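Skenden ferment notebook
29 November 2023
Batch 6, white cabbage, Clisness brine

Very pleased with this one already. Opened the crock this morning and the smell was clean and sharp, a bit like green apple, with none of the boiled-egg note that hung over batch five for its whole first week. The brine is cloudy in the good way and it fizzes when I press on the weight.

Recipe as made, so I stop writing it on my hand: 3000 g cabbage, cored and cut thin, 97 g salt, caraway, nothing else. I know that's saltier than the July batches. Those went soft on us and I wanted to see what a heavier hand would do. The answer so far is crunch! Proper crunch, right down to the ribs.
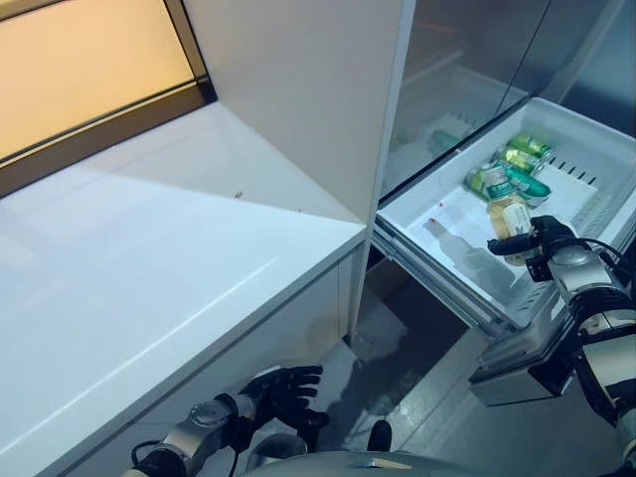
The salt was the coarse one from Clisness, which takes forever to dissolve but doesn't clump. I massaged it in, let the bowl stand while I cleaned the crock, then went back and massaged again. Second round pulled far more liquid than the first. I'm going to make that a fixed step - it saved me topping up with extra brine, and topping up always muddies the numbers.

Weight of the cabbage packed in the crock was 2952 g, so a little went missing between the bowl and the crock. Some of it is on the mandoline, some I ate. Next time weigh the bowl empty afterwards as well. 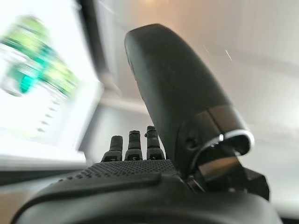 Does the caraway go in at the start or at the end?
At the start, mixed through with the salt. In batch four it was sprinkled on top and all the flavor stayed in the top inch, so whoever got the last jar was eating plain kraut.

Crock notes. The Stindden has a deeper water channel than the old Cloutier and I love it. With the Cloutier I was refilling the moat constantly, and twice it ran dry and let air in. The Stindden only needed a splash. Its weights are a snug fit too, so fewer shreds get up past the sides. The one thing I'd change is the lid knob, which is slippery with brine on your fingers. The Cloutier is still fine for short ferments, so please don't give it away.

Tasted from three depths with a clean fork each time. Top: bright, slightly salty. Middle: best of the lot, sour and sweet together. Bottom: saltiest, still a bit raw. I'd expect that to even out, and I'm leaving it alone until it does.

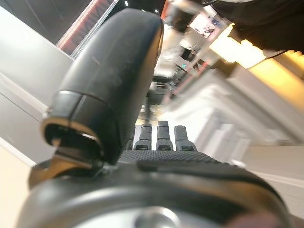
When should it move to the cold?
Once the bottom tastes as sour as the middle. Go by the fork and ignore the calendar, and move the whole batch together so the jars stay comparable.

Jars need to be the straight-sided ones. The shouldered ones trap air under the curve and the top layer goes gray. Leave a thumb's width of headspace, push everything under, wipe the rims, lids on loosely for the first night. 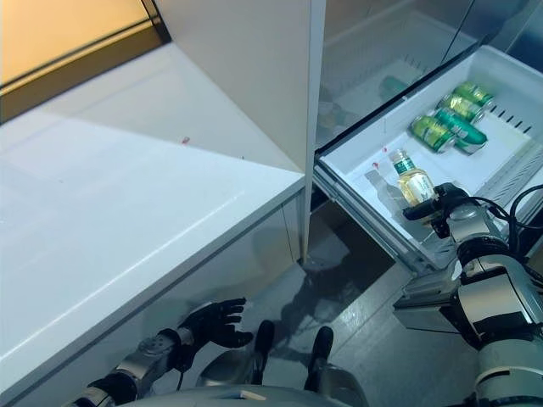 Counter and refrigerator side.

To do before batch seven:
Order more caraway, the whole seeds.
Sharpen the mandoline blade, it was tearing the outer leaves.
Try half red cabbage with the same salt. I want that pink!
Copy the July tasting scores into this book, they're still on loose paper in the back of the old one.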